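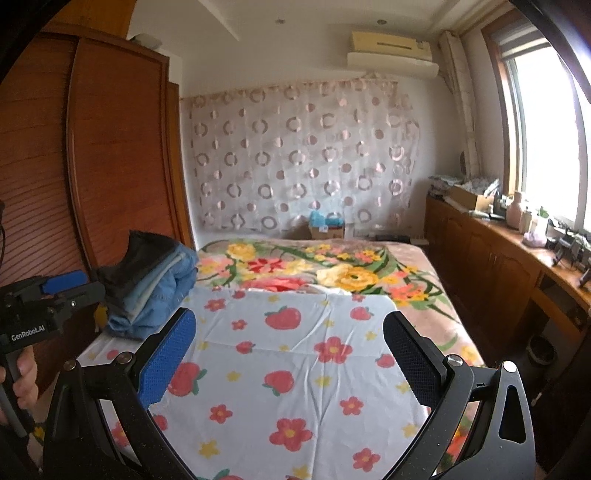 Two grippers over the bed, one with a blue pad and a black pad

Citing letters in a published collection when the editor has cut the text

Asked in: Editing and bibliography
Tags: letters, ellipsis, citation, archives

I am preparing notes for a reader's guide to the Wistance letters, the correspondence between the poet Farouk and his printer. The only printed edition is the Trenlow one. The editor has shortened a good many of the letters and marks each cut with three dots in square brackets. Farouk also used dots himself, as a sort of pause, and these appear without brackets.

My difficulty comes when I make a cut of my own inside a passage the editor has already shortened. If I follow the edition and use bracketed dots, the reader cannot tell which cut is mine and which was there before. Letter 16 is the worst case. In four lines it has one of the editor's cuts, two of Farouk's pauses, and a sentence of no use to me that I would like to leave out.

Second point. The letters are numbered in the edition, but the numbering restarts in each part, so there is a letter 16 in part one and another in part two. Should I cite by number, by page or by date? Several are undated, or dated only "December" with no year.

The guide follows the publisher's house style, which says nothing on either matter.

Fouad Saber

Answer 1 (accepted)

Take the dots first. You have three kinds to keep apart: the writer's, the editor's and yours. The usual method is to leave the writer's dots bare, keep square brackets for one of the other two, and state the rule once in a note at the front. As your source already uses brackets for editorial cuts, there are two workable schemes.

Scheme A. Bracketed dots mean any omission, whoever made it. Where the difference matters, add "editor's omission" after the page reference. This suits a general reader's guide, where few people will check the passage.

Scheme B. Bracketed dots are yours alone. The editor's cuts are shown by some other sign, for example a dash in angle brackets, explained in the front note. It is more exact, but you are then changing the printed text of your source and must say so.

I would use A. In letter 16 I would avoid the problem altogether by ending the quotation before the unwanted sentence and starting a second quotation after it, with a few words of your own between them. No third set of dots is then needed.

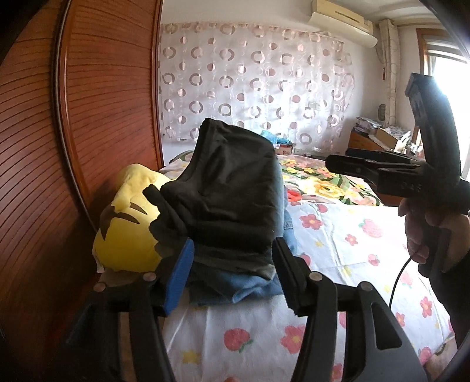
On numbering, give part, letter and page in that order: 2.16, p. 581. Part and letter together identify the item, and the page lets a reader find the line in a long letter. Do not cite by date alone. A date supplied by an editor is an opinion and may be altered in a later edition. If you want the date in the text, put supplied years in square brackets and leave "December" as it stands where the edition offers no year.

If the same letter is cited many times in a row, the page alone will do after the first full reference, provided no other letter comes between.

Answer 2

Agree with scheme A. One addition: check whether the edition's cuts are noted at the back. Some editors list the length of each omission. If it was about 15 words you may not care, but if it was half a letter your reader ought to be told.

Also check the manuscript if you can get at it. I worked on the Fostomar diaries and found that a number of the "author's pauses" in print were cuts from an earlier typescript whose brackets had been dropped. We had to go back over every set of dots we had quoted.

Answer 3

Just use footnotes.

Comment from Fouad Saber on Answer 1

Thank you. I have gone with A and split the quotation in 2.16 as suggested. The edition has no list of omissions, so I have put a sentence about that in the front note. One thing still open: does the space go before the opening bracket when the cut follows a full stop?

Reply to comment

Yes. Full stop, space, bracketed dots, space, next sentence. If the cut begins mid-sentence and runs past the full stop, put the stop after the closing bracket.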